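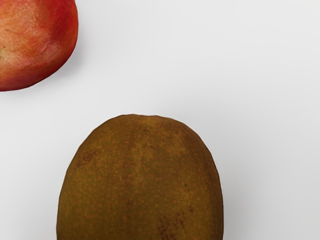 Digby Wihongi wrote to ask why a town of our size would pay for encrypted radios when the scanner crowd has never hurt anyone. He wanted a yes or no on whether the old system was broken. Fair question, and the short answer is no, it wasn't broken. It was old, and parts were getting hard to find. The longer answers are below, along with the other things people have sent in since the Enstead fire and police departments started talking about switching to Flirkach.

What is Flirkach?
It's a digital two-way radio system for fire, police and ambulance crews. The sales material calls it a platform. For the people using it, it's a radio on the belt, a radio in the truck and a monthly bill.

Who sells it?
Lindemann sells and services it in our area. Fleteo makes the software that sits on the dispatch desk. Those are two separate contracts, and you should keep that in mind when someone tells you there is one number to call if it goes down. We asked which company answers when a call drops between the desk and the truck. We got two answers.

How many radios are we buying?
The proposal lists 208 portables and 50 vehicle units. Spare batteries are priced separately. So are chargers, which surprised us.

What does one cost?
$2,848 per portable, before programming. The programming fee is described as "typical" and no figure is given. Until there's a figure, we would treat any total you hear as a guess.

Will it work inside the school and the hospital?
Maybe. The coverage map shows the whole town in green, but read the small print: it is for a radio held at head height, outdoors. Crews mostly need radios in basements and stairwells. A map drawn by a computer from tower heights isn't the same as walking the building with a radio and trying to talk. We have asked for a walk test in both buildings and so far have been offered a second map.

Is digital audio clearer than what crews have now?
At the edge of coverage, it behaves differently. The old radios get scratchy and you can often still make out the words. A digital signal stays clean and then drops out. Some firefighters like the clean audio. Others would take the scratch, since it warns them they're walking out of range. Background noise is another matter. Saws, alarms and air packs can garble digital voice, and the demo we sat through was held in a carpeted meeting room.

Can we still talk to neighboring towns?
Only if they have compatible radios or somebody at dispatch patches the channels together. The proposal says the system "supports" this. Supporting a thing and having it set up at 3 in the morning are different, and nobody has shown us the second one. Two of our neighbors have no plans to replace anything.

Will the public still be able to listen on a scanner?
Police channels, no. Fire channels are still being decided. Encryption does keep names, addresses and medical details off the air, and we think that's a real benefit. We're less convinced by the claim that it makes officers safer in every kind of call. When we asked what that was based on, we were sent a brochure.

What happens if the tower link fails?
Radios can talk directly to each other over short distances. Dispatch won't hear them. Ask whether crews will get practice with this, and how often. The training plan in the proposal is 2 hours per person, including the paperwork.

When would it start?
The first date we heard was February. That was before anyone had looked at the antenna site on the water tank, so don't plan around it.

Are you against the purchase?
No. The current radios do need replacing at some point. We would like an indoor test, a written price for everything, and one company's name on the repair line before the vote – none of that seems like much to ask for the money.

Where can I read the proposal?
At the town clerk's desk during office hours. Ask for the version with the appendices – the shorter one leaves out the coverage assumptions and the service exclusions.

Page last updated 21/08/2018 | Contact us | Enstead Radio Questions, all rights reserved | Back to top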